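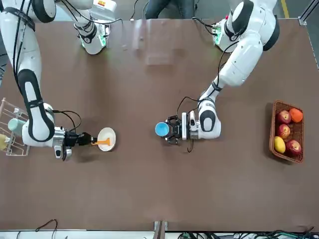

Tableware standards for institutional kitchens are written almost entirely around the dishwasher. The specification sheet gives rim thickness, stacking height, and thermal shock rating, and says very little about what happens when food has to leave the plate or arrive on it. Serving is treated as a solved problem. Set the flat head of a spatula on a small round plate, such as the orange plastic one on the white plate here, and the tool takes up space the portion also needs. The smaller the plate, the less room the server has to lower the blade and slide it out from under the food.

I raised this in August with Ingeborg Haslinger, who buys for the Prurley group of school cafeterias. Her catalog listed 138 plates and gave the flat area of 19. For the rest, a buyer gets the outer diameter, a figure that includes the rim and so overstates the usable surface. Two plates with the same outer diameter can differ enough in the well that a square of lasagna sits level on one and tips on the other.

Amr Filali has argued that flat area would confuse buyers, who already compare 36 attributes per item. I disagree. Several of those attributes are duplicates. Stack height per dozen can be calculated from unit height and nesting depth, and the color code appears twice. Removing them would leave space for one number that affects every meal served.

The measurement is cheap. A caliper across the well, taken twice at right angles, is enough for a round plate. Ovals need the long and short axes. Manufacturers already hold these values in their mold drawings. They should print them, in millimeters, next to the outer diameter.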